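Unit 6: Evaluating a Commercial Manipulation Kit
Course handout, Applied Automation. Prepared by Adhiambo Owino, Cenach Institute

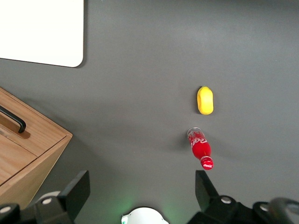
Students in this unit will assess the Grendard tabletop kit as a prospective purchaser would. The kit is supplied by Nomonum under a teaching licence and comprises an arm, a two-finger gripper, a wrist camera, a controller and the Deng software package. Each pair of students will submit a written evaluation and a recommendation to purchase, to lease or to decline.

Scope of the evaluation

The report must address the kit as delivered. Modifications to the fingers, the mounting hardware or the supplied software are outside the scope of this unit, although a report may recommend them. Claims made in the supplier's documentation should be cited as claims until the pair has tested them at the bench.

Prior reading is the supplier's installation guide and the course notes on grasp planning from Unit 5. Students who missed the February safety induction may not operate the arm and should contact the laboratory office before the first session.

Procedure

Objects for the pick-and-place trials are to be small enough to fit between the open fingers. A rounded yellow object and a small Coca-Cola bottle laid on its side are suitable choices, as they present different shapes and surfaces to the gripper. Larger articles, such as a wooden box with a metal handle, may be used as obstacles or as placement targets.

Each pair will complete 10 attempts per object. Record the starting position and orientation of the object before every attempt, together with the commanded grip force and the outcome. An attempt is successful only when the object is lifted clear of the table, carried to the target and released without being dropped. An object that rotates in the grip but arrives at the target is recorded as successful, with a note.

Attempts stopped by the operator are to be reported separately. They must not be removed from the log.

Wrist camera

The camera travels with the gripper, and the fingers may occupy the lower part of its view. Reports should comment on how this affects the operator's judgement of distance during the final approach. Pairs should also repeat one set of trials with the overhead lights dimmed and note any change in the performance of the Deng object finder, particularly where a shadow lies beside an object of similar tone.

Cost and support

The purchase price is not disclosed in this handout. Pairs will receive a quotation from the laboratory office and should treat it as confidential. The analysis should cover replacement fingers, licence renewal, staff training and the labour required for calibration. Freight and customs charges are to be shown on a separate line.

Assessment

The report is marked out of 75. A further oral component is held at the bench, where each pair will demonstrate 2 grasps selected by the instructor. Raw logs must be attached as an appendix in the format produced by the controller. Spreadsheets that have been retyped by hand will be returned unmarked.

Bench bookings are made through the laboratory office. The arm must be parked and the controller powered down at the end of each booking.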